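The Long Life of a Small Repair Shop

On Sunday mornings the lights come on early at Spanos, a mending shop on the lower end of Brumemgate. Lambros Zacharopoulos opens the door at 8 and usually finds a short line outside. People bring coats with torn linings, curtains that need taking up, and cushion covers with broken zippers.

He learned to sew from an aunt in Walau, who took in work from the shirt factory there. When the factory closed, she kept going at her kitchen table. "She charged by the seam," he says. "Long seam, short seam, same price."

Most of what reaches him comes in whatever bag was nearest the door. He writes the name on a paper tag, pins it to the cloth and hands the bag back.

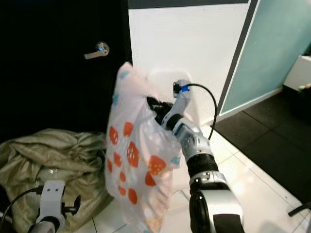 A plastic bag with a strawberry print.

The trade has changed. Ten years ago nearly all his work was clothing. Now half of it is for the home, and much of that is printed cotton that people want to keep after the stuffing has gone flat. A new cover often costs less than the repair. Customers pay anyway — they like the pattern, or a child won't sleep without it.

Zippers take up most of the week. He buys them in bulk from a supplier in Skikow and keeps two drawers of odd lengths for older pieces. Buttons he gets from worn-out shirts. 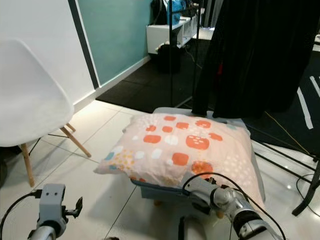

Photo: Spanos / Brumemgate

A split pillow seam is a quick job if the cloth on both sides is sound. He turns the cover inside out, trims the loose threads and sews a new line just inside the old one. If the cloth has worn thin, he backs it with a strip of plain cotton first.

He has two part-time helpers and would take a third. Finding one is hard, and training takes most of a year. In June he plans to close for a week and have the older machine serviced.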